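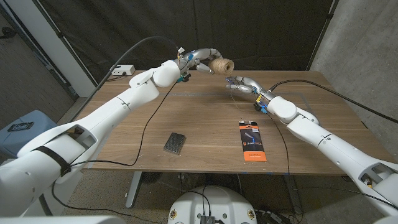 # Kit bimanuel Vikeo - fiche de données et notes d'évaluation

Le kit Vikeo comprend deux bras, deux mains à plusieurs doigts, le module de connexion du torse et le logiciel d'enregistrement. Le dépôt rassemble les épisodes produits pendant notre période d'essai, les scripts de lecture et nos remarques sur le matériel. Il s'adresse aux équipes qui envisagent l'achat ou la location du kit.

Version du 20 novembre 2024. Responsable : Stamatia Drakos.

## Contenu

- `episodes/` : 84 épisodes téléopérés, un dossier par épisode
- `scripts/` : lecture, découpage, export
- `notes/` : journal d'essai, en français et en anglais
- `calibration/` : fichiers des deux bras, à ne pas mélanger entre versions

Chaque épisode contient la vidéo de tête, les positions articulaires, les consignes envoyées aux mains et une instruction en texte libre. La fréquence d'enregistrement est de 30 Hz.

## Tâches

Les objets sont posés sur une table en bois, dans une zone délimitée au ruban adhésif. Quatre familles de tâches :

1. saisir un objet et le reposer
2. passer un objet d'une main à l'autre (pelote de ficelle de jute surtout)
3. déplacer un objet plat, par exemple une plaque de râpe métallique ou un emballage
4. ranger la table

Les passages de main à main représentent presque la moitié des épisodes.

## Remarques sur le kit

Le montage est correct et la notice suffit. La ficelle se prend bien, même avec une prise approximative. Les objets minces sont plus difficiles : il faut souvent les faire glisser avant de pouvoir les soulever.

Le câblage externe reste le point faible. Les câbles des poignets gênent certains mouvements larges - prévoir du mou et vérifier leur passage avant chaque session. Lefteris Tsakiris a signalé le problème à Dimholm, le distributeur. Pas de réponse à ce jour.

Après 10 épisodes consécutifs, nous relançons la calibration des mains. La procédure est dans `notes/calibration.md`.

## Limites

- Un seul poste de travail, un seul fond, éclairage constant
- Deux opérateurs (Zoi Kourkoulas et Arnout Koster)
- Pas de capteur d'effort au bout des doigts
- Les échecs sont conservés et marqués `success: false`

## Utilisation

```
python scripts/lire.py --episode 4 --vue tete
```

Usage interne et recherche. Pour toute redistribution, écrire à Apostolos Stefanou. Les fichiers de calibration restent soumis à la licence de Vikeo.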